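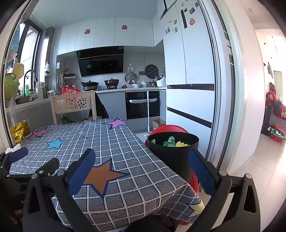
Skullanside is an online fantasy role-playing game developed by Bulledix and published by Jisport. It is set in a flooded mining kingdom, where players form parties of up to 6 to explore the old shafts. The game launched in April with 80 quests and a level cap of 200. Its first expansion, Lanterns Below, added a harbor town, a second crafting system and a new playable class, the Diver. Later updates brought the number of quests to 133. Character progress is shared between the PC and console versions.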